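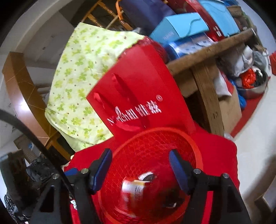
The basket on the red cover

In many homes the medicine cupboard is no cupboard at all. Tablets, creams and spare plasters collect in whichever container stands nearest to the place where people rest, among the bedding and the shopping bags. The Getov Household Survey, which visited 341 homes in the Flurico district this spring, found that an open basket was the most common arrangement of all.

Its appeal is easy to understand. A plastic basket with lattice sides weighs little, can be carried from room to room and shows at a glance what has been put in it. The survey's authors advise keeping it for health items alone, and moving it to a high shelf wherever young children live or visit.

Packaging presents a greater difficulty. Cartons tear with use, flaps work loose, and the packs inside may part company with the printed instructions. Over 300 of the households visited held at least one damaged box. The Kang Institute for Domestic Studies recommends that blister packs and sachets remain in their original carton for as long as it will hold them.

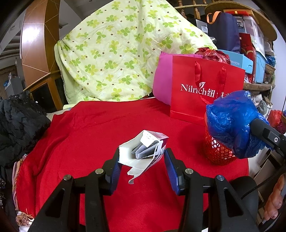 An afternoon's work

The Institute suggests a full sorting every five months. Clear a bed or table, spread a plain cloth over it and empty the basket completely. Read each label in good light. Anything out of date should be returned to a pharmacy.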